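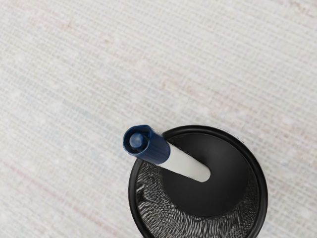
The Favville Pen Cup is a hobby automation project begun in the Favville shared workshop and carried on mostly in its members' spare rooms. Its goal is modest and surprisingly absorbing: get a robot arm to take a capped marker out of a desk cup and put it back, first in simulation and then on a homemade arm. The task has picked up a small, loyal following among home builders, and it's easy to see why — anyone with a laptop can start tonight!

Background

The project was started by Rania Nassar and Santino Durán, who wanted a practice task that needed no special parts. Their first plan used wooden blocks. Durán found blocks too forgiving, as they sit flat and can be grabbed from almost any side. A marker in a round cup leans wherever it likes, and the arm has to deal with the angle, the rim and the cup itself, which tips over if pushed.

The simulated version, named Brallovel, was put together over one winter by Mei-kuen Kan. She spent a good part of that time on the tabletop cloth, whose woven pattern gives the simulated cameras plenty of fine detail to cope with.
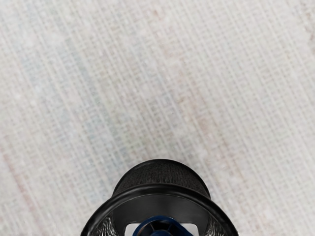
Brallovel renders each attempt from more than one viewpoint. A close view helps with the last inch of the approach, while a wider one keeps track of the whole arm. Builders often begin with the wide view alone and add the close one later, and the jump in reliability when they do is a real thrill.

Task and scoring

A run starts with the arm clear of the cup and the fingers open. The marker must be lifted past the rim, held for 2 seconds and lowered back in. Knocking the cup over ends the run. Touching the rim is allowed, a rule added after Soledad Acuña argued (at great length, and correctly) that people bump the rim all the time.

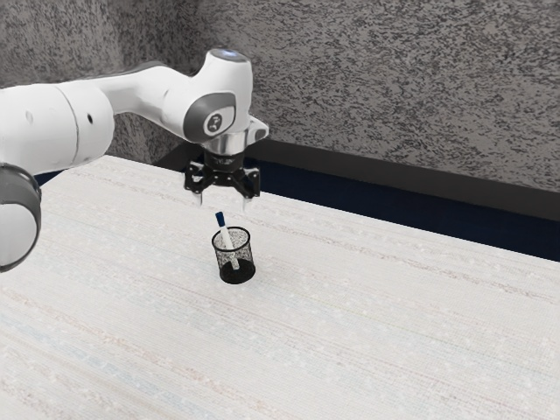

In Kan's first full batch, 542 of 2,470 simulated runs were completed. Most failures came from closing the fingers too early, before they were low enough around the cap. Uriel Gallardo rewrote the approach so that the hand lines up over the cap before coming down, and later batches went far better.

The home-built arm

The physical arm, called Retamal, is built from printed links and hobby servos and bolts to any sturdy desk. It is slower than the simulated arm and has a little play in the shoulder, so the approach was widened to suit. Retamal finished its 152nd clean run on 30/04/2025, with Acuña at the stop button.

Plans and part files are shared among members under the name Tultorau. A two-marker version of the task is in the works, along with a taller cup.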